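News > People > Staff Interviews

About Services News Careers Contact

This site uses cookies. Accept | Manage settings

Vittoria Gatti has supervised the parcel desk at Drerkeleo for nine years. Her team weighs outgoing mailers before they are released to Betancur for delivery.

"Each package is placed on the tray by itself," she said. "A soft bag can lean over the side – it must not touch the table."
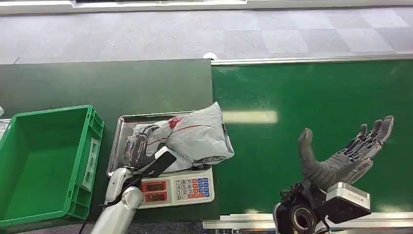

A mailer on the scale at the parcel desk, with a green crate alongside.

Ms. Gatti introduced the present table layout in August. "The crate stays within reach of the scale," she said. "We used to walk five steps for every parcel."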